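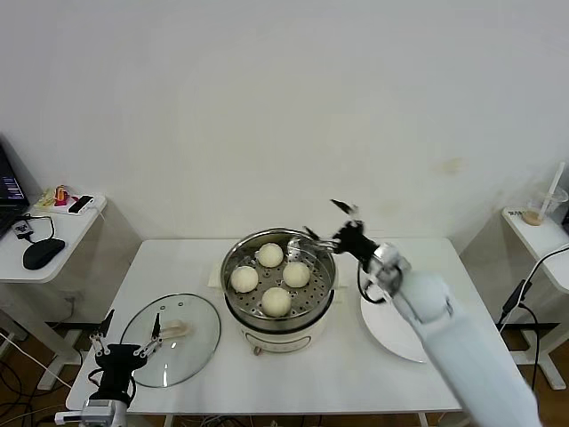 Flosbridge adds kitchen tasks to its two-arm teleoperation set

20 March 2022

Flosbridge has extended its demonstration library for two-arm robots with a group of kitchen tasks recorded entirely by remote control. The first to be released covers serving steamed buns from an electric steamer. It contains 900 demonstrations, each stored as a separate episode with synchronized joint positions, gripper commands and camera streams.

The operator sits at a control station called Sastry, which consists of two passive leader arms with the same joint layout as the robot. Moving a leader arm moves the matching robot arm. A trigger on each handle sets the gripper opening. Force feedback is not used in this release. The company said it plans to test a simple version, limited to the wrist joints, in June.

The bun task is divided into lid handling and transfer. The left arm works with the glass lid, using two thin metal fingers that can close on either the handle or the rim. The right arm holds a slotted ladle in its gripper and moves the buns from the perforated tray to a plate. The ladle stays in the gripper for the whole transfer phase, so the effective tool point is beyond the fingertips. Operators are told to keep the wrist angle steady when the ladle crosses the edge of the pot, where most of the rejected episodes ended.

Soft food was chosen for a practical purpose. Steamed buns deform under light pressure and can stick to the tray, and their position changes each time one is lifted. A fixed trajectory does not transfer well from one bun to the next. In the recorded data, operators correct the approach several times before the ladle goes under a bun, and these corrections are kept in the files. An earlier version of the pipeline smoothed them out. Policies trained on the smoothed data tended to push the buns against the wall of the pot.

Episodes are recorded with Fololer, the company's logging software, which also handles time alignment. The head camera and the 2 wrist cameras are sampled at the same rate as the joint encoders. Pauses at the start and end of an episode are trimmed automatically. Pauses in the middle are left in place and marked, and users can drop them at training time.

Flosbridge collected 2155 episodes for the task before review. Episodes were removed for dropped buns, contact between the arms, missing camera data or a lid placed where it blocked the plate. The rejected files are not part of the download, although the company is considering a separate release with failure labels.

The full kitchen group will include 26 tasks, among them pouring, wiping and stacking. All of them use the same table height and arm spacing. Labs with other layouts will need to recalibrate the camera positions, and a script for this is supplied.

The data is available through the Drallow repository under a research license. Registration is required. Documentation for the leader arms, including the joint mapping and the trigger calibration procedure, is posted on the same page.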